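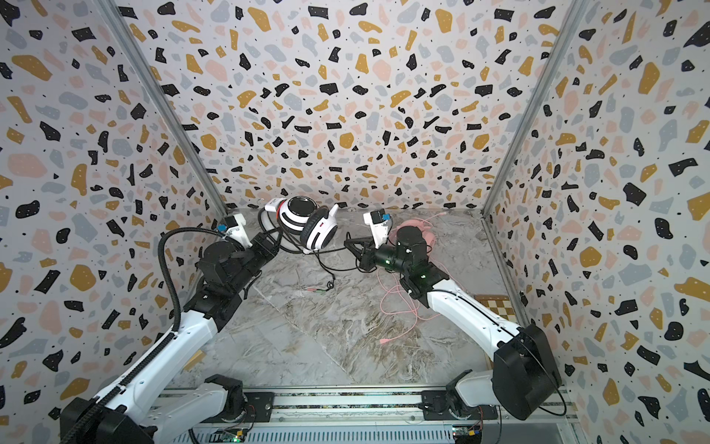
헤드폰은 접어서 보관해야 합니까, 펼친 채로 보관해야 합니까?
접이식 구조의 제품은 접어서 보관하고, 접히지 않는 제품은 이어패드가 서로 눌리지 않도록 펼친 상태로 거치대나 보관함에 둡니다. 어느 경우든 케이블은 헤드밴드에 감지 않습니다.

음향기기 정리 실습 갤러리
알라리코 생활기술원 자료실
게시일: 2025-01-12

알라리코 생활기술원은 1월에 음향기기 정리·보관 과정을 운영하였습니다. 가정과 사무실에서 쓰는 헤드폰의 취급 기준을 안내하기 위하여 마련하였으며, 과정의 구성은 문병철 책임연구원이, 보관 기준의 검토는 오브사 월데기오르기스 연구원이 맡았습니다.

실습 주제: 바닥면에 놓인 헤드폰의 정리
배경 벽면은 미색 바탕에 검정, 겨자색, 연분홍, 연한 청회색 조각이 흩어진 테라초 무늬이며, 바닥은 회색과 흰색의 대리석 무늬입니다.

취급 기준
헤드폰을 들 때에는 한쪽 이어컵만 잡지 않고 헤드밴드 중앙 또는 양쪽 이어컵을 함께 받칩니다. 접이부는 제조사가 정한 방향으로만 움직이며, 저항이 느껴지면 동작을 멈추고 관절의 위치를 다시 확인합니다. 분리형 케이블은 플러그 몸체를 잡고 뽑습니다.

세척
이어패드와 헤드밴드는 마른 극세사 천으로 닦습니다. 오염이 남은 경우에는 물기를 충분히 짠 천을 사용하고, 그늘에서 20분 이상 건조한 뒤 보관합니다. 알코올 성분의 세정제는 인조가죽 표면을 갈라지게 할 수 있으므로 사용을 삼가 주시기 바랍니다.

보관 환경
직사광선과 난방기구 주변을 피하고, 상대습도는 50% 안팎을 유지합니다. 무선 제품을 장기간 보관할 때에는 전원을 끄고 배터리를 일부 충전한 상태로 둡니다. 보관함 안에 다른 기기를 겹쳐 쌓지 않습니다.

대여 물품의 반납
과정에서 대여한 헤드폰은 온덱스 보관함에 넣어 자료실 11번 선반에 반납하여 주십시오. 케이블과 변환 플러그는 동봉된 주머니에 따로 담고, 보관함 겉면의 물품표에 반납자 성명을 기재합니다. 파손이나 부속품 분실이 확인된 경우에는 반납 전에 자료실 담당자에게 알려 주시기 바랍니다.

이용 안내
갤러리 자료는 교육 목적에 한하여 열람할 수 있습니다. 인쇄본이 필요한 기관은 자료실에 서면으로 신청하시기 바라며, 안내서는 총 36쪽으로 제공됩니다. 트루토프 분원과 흐미엘레프스카 분원에서도 같은 안내서를 열람할 수 있습니다.

알라리코 생활기술원 자료실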